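Thin-object grasping

Thin-object grasping with in-hand viewing

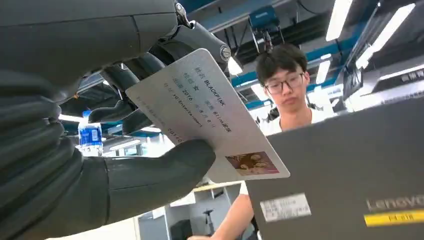 A plastic card held between the fingers and thumb of a robotic hand, seen from the camera near the wrist.

Thin-object grasping is a problem in robotic manipulation concerned with picking up, holding and handing over flat items such as cards, sheets, coins and thin plates. It is usually treated apart from general grasping. A flat item offers almost no height for the fingers to close on while it lies on a table, and once it is lifted it can turn about the contact points with very little force. The term is also used for a group of methods that address the problem with multi-fingered hands and a camera mounted close to the palm or wrist.

Background

Early work on flat items relied mostly on suction. A suction cup lifts a smooth card reliably, but it covers part of the surface, and it does poorly on perforated, creased or textured material. Parallel-jaw grippers avoid the first difficulty only in part. They need an exposed edge, which on a table has to be produced by sliding the item over the side or by tilting it against a wall or fixture.

Hands with an opposing thumb allow a third approach, in which the item is pinched between the thumb on one face or edge and one or more fingers on the other. Interest in this approach grew after 2015, as hands with separately driven fingers became cheap enough for ordinary laboratories. Much of the later work moved the camera from a fixed stand to the wrist, so that the view of the item travels with the hand.

Pellis method

The Pellis method is a procedure for holding thin items in a multi-fingered hand and correcting their angle without putting them down. It was described by Mathis Pichon in a technical note dated 25 September 2018 and is named after the control software in which it was first written. The method has three stages.

In the first stage, called seating, the fingers are brought to the back surface of the item and the thumb closes from the opposite side until contact is detected at both. No attempt is made to center the item. In the second stage, called reading, the wrist camera records the visible outline and the controller estimates the tilt of the item from its long edges. Corners are used only as a check, as they are often rounded or hidden by a finger. In the third stage, called settling, the thumb is moved in small steps along or across the item while the fingers hold their force steady. The stages of reading and settling repeat until the measured tilt falls within a set limit.

The limit is chosen by the user. For handing an item to a person it can be loose. For insertion into a slot it must be much tighter, and the note recommends that the last correction be made by the wrist and the fingers kept still.

Camera placement

A camera at the wrist gives a close view of the held item, but large parts of that view are taken up by the hand. The method handles this with a stored mask of the hand for each finger position. Pixels inside the mask are ignored when edges are searched for.

The rest of the view is background, and in an ordinary room it is often cluttered. Ceiling lights are a particular source of error when the hand points upward or outward, both through glare on glossy plastic and through the long straight lines that tube fittings produce. An open laptop lid or a table edge can be mistaken for the edge of a card for the same reason. The method rejects such lines by moving the wrist slightly and comparing two views. Lines belonging to the held item stay nearly fixed relative to the camera, and lines in the background shift.

Printed matter on the item can be used as a further cue. Rows of text usually run parallel to the long side of a card, and a tilt estimate can be taken from them when one of the long edges is covered. The text does not need to be legible for this, and no character recognition is involved.

Results

The 2018 note reports a trial of 218 grasps on a set of 12 flat items, among them plastic cards, a steel ruler, a coaster and several weights of paperboard. Plastic cards gave the most consistent results. Paperboard bent under the thumb and was often read as tilted when it was only curved. In 46 of the grasps the item slipped or was dropped before settling was complete, most often while the thumb was crossing a glossy surface near one end.

A later comparison at the Kostiuk laboratory used the same stages with a different hand and found that the shape of the thumb mattered more than the number of fingers behind the item. A wide thumb with a ridged surface held cards at a steeper angle but hid more of the lower edge from the camera.

Limitations

The method assumes a rigid item with at least one straight side. Round items can be held but their tilt in the plane has no meaning, and the settling stage is skipped. Transparent sheets are generally not detected. The procedure is also slow – each correction requires the hand to stop and take new views – and it is seldom used where items arrive on a moving line.

Related work

The Gatar gripper combines a suction cup for lifting with two fingers for holding. Okel is a set of recorded grasps of flat household items, first released in May, and is used mainly for training edge detectors on wrist camera views.

See also

In-hand manipulation
Pinch grasp
Tactile sensing
Visual servoing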